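Nadbridge Catálogo - Guía de configuración
Sección 4. Alta de títulos y preparación de las fichas de autor

Esta sección describe cómo dar de alta una novela en el catálogo de la editorial, asociarla a su autor y publicar la ficha en la web. Se presupone que la cuenta ya tiene permisos de edición (véase la sección 2).

4.1 Antes de empezar

Tenga a mano el ISBN de cada formato, el texto de contracubierta definitivo y la nota biográfica aprobada por el autor. El sistema admite 2 notas por autor: una breve, para listados, y otra extensa, para la ficha individual.

Nota: los títulos importados desde Drirnov conservan su numeración antigua. No la modifique a mano.

4.2 Crear la ficha del título

1. Abra Catálogo > Títulos > Nuevo.
2. Introduzca el título y el subtítulo en campos separados. No use dos puntos como separador.
3. Seleccione la colección. Si el título pertenece a la serie Stidville, indique también el número de volumen.
4. Escriba el ISBN sin guiones. El sistema los añade al guardar.
5. Indique el número de páginas de la edición impresa (por ejemplo, 438).
6. Pegue la sinopsis como texto sin formato. El límite es de 3.000 caracteres, espacios incluidos.
7. Pulse Guardar borrador.

Precaución: si cambia el ISBN después de guardar, se pierde el vínculo con los distribuidores y hay que volver a enviarlo desde la pestaña Derechos.

4.3 Vincular al autor

1. En la ficha del título, abra la pestaña Autoría.
2. Busque por apellido. Si hay seudónimo, busque por el seudónimo - el nombre legal solo aparece en Contratos.
3. Asigne la función: autor, traductor, prologuista o editor literario.
4. Compruebe el orden de aparición y guarde.

Las antologías requieren una entrada por cada colaborador. El orden alfabético no se aplica de forma automática.

4.4 Publicar y revisar

1. Cambie el estado de Borrador a Revisión.
2. Abra la vista previa y compruebe los saltos de párrafo de la sinopsis.
3. Cambie el estado a Publicado. La ficha aparece en la web tras la siguiente sincronización.

Las fichas con fecha de salida futura se muestran como Próximamente. Un título previsto para mayo, por ejemplo, no admite pedidos hasta que se active la casilla Venta anticipada.

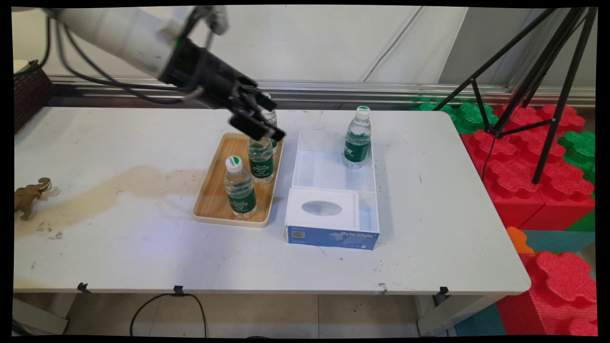 Lappalainen: En el paso 2 de 4.4 la vista previa me une los dos últimos párrafos de la sinopsis, aunque en el borrador están separados. Lo he resuelto dejando una línea en blanco entre ambos, pero al exportar a ONIX esa línea sale duplicada. ¿Hay otra forma de hacerlo?

Respuesta de soporte: utilice Insertar > Salto de párrafo en el editor de la sinopsis. Las líneas en blanco se conservan tal cual en la exportación - conviene borrarlas antes de volver a generar el archivo.

Última revisión de esta sección: 10 jun 2023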